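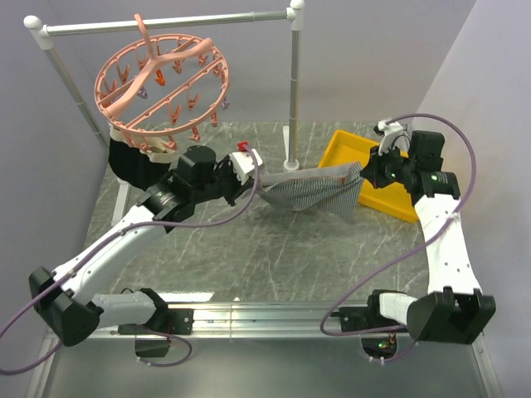

Week 4 handout: Collecting demonstrations for the laundry task

Read this before your first lab slot in Ostville. It covers what counts as a demonstration, how to run a session and how to label what you record. The marking scheme is in a separate document.

1. Why we collect by hand

The policy you will train in week 7 learns by imitation. It is given camera views and joint positions at each time step, along with the movement the operator made, and it learns to predict that movement. It has no model of cloth. If your recordings never contain a bunched corner, the policy will have nothing to go on when it meets one.

Cloth is a poor subject for scripted motion. A striped piece held by both grippers sags differently each time, and the shape depends on where each gripper took hold. A script that worked at 10 o'clock may miss the edge entirely at five past.

2. What the two-arm cell needs from you

Each pair collects 77 accepted episodes. The shared Geller set from last year has 714, and you may mix it with your own for training but not for testing. Keep 11 of your own episodes back as a test set and choose them before you look at any results.

An episode begins with both arms at rest and ends when they return to rest. One episode is one garment. Do not chain two together to save time, even if the first went well.

3. Running a session

Check that the cables on both arms can move freely through the full reach before you start the motors. Put the clip hanger back on the top rail of the rack and let it stop swinging.

Place the garment by dropping it from above the work surface. Do not smooth it out. Change the starting position and the way it faces between episodes, and change the garment after every few runs.

Start the recorder, wait for the tone, then move. Work at an even pace. Long pauses while you decide what to do are a common fault in first sets: the policy learns to stop in the same places and sometimes does not start again. If you need to think, abandon the episode and begin a new one.

When holding a cloth between the two grippers, take up the slack slowly. Pulling hard drags the fabric out of the fingers, and it also loads the wrist joints.

4. Mistakes and recoveries

A dropped corner that you pick up again is useful. Keep it, and mark it R in the log. A dropped corner that ends the attempt is a failure. Mark it F and leave the file where it is; failures are used in the week 8 exercise.

Do not delete anything from the Swai drive. Two sets were lost that way in October.

5. Labels

Fill in the log straight after each episode:

Episode number
Garment (use the code on the sheet by the door)
Start position, near or far
Result: A, R or F
Remarks, only if something unusual happened

Episodes marked A or R count towards your total.

6. Before you leave

Run the Plellska checker on the day's folder. It reports missing camera views and any episode shorter than 200 time steps. Short ones are usually false starts and should be marked F. Bring the arms to rest, switch off at the wall and leave the garments in the yellow bin.

The lab is open on Saturday for pairs who are behind. Book on the sheet by the door.

Contact: Robot Learning Teaching Lab, Ostville | Copyright course staff | Back to top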